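Wara planner learns to take its time over a crowded worktop

The small software team at Skavgate has put out a new release of Wara, its planning tool for robot arms, and it is fair to say they are rather pleased with it. The update has been in the works since the spring and deals mostly with cluttered surfaces, where an arm has to choose its way in among several things lying close together. 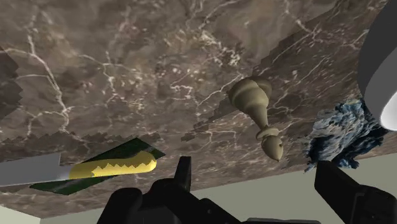

Erlinda Lagman, who leads the planning work, says the old version was a bit too fond of the shortest path. The new one scores 23 possible approaches for each object before the arm sets off, and looks again at the last stretch as the gripper comes down. All of it is tried out in simulation first, across 400 made-up kitchens with different worktops, walls and lighting - and yes, she admits to having favourites among them.

Knives have had a good deal of attention. Wara now treats the handle and the blade as separate parts, and will only plan a grasp on the handle.
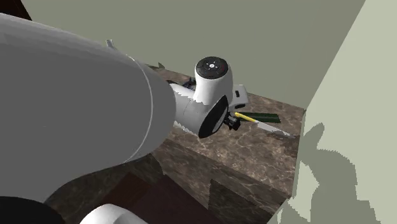 Valentin Gilbert looks after Rewi, the viewer that goes with the planner, and has closed 71 bug reports in the past 6 weeks, many of them kindly sent in by users at Dirlow. He is still working on faster replays, which he hopes to have ready in July, and says anyone with a stubborn scene is very welcome to send it his way.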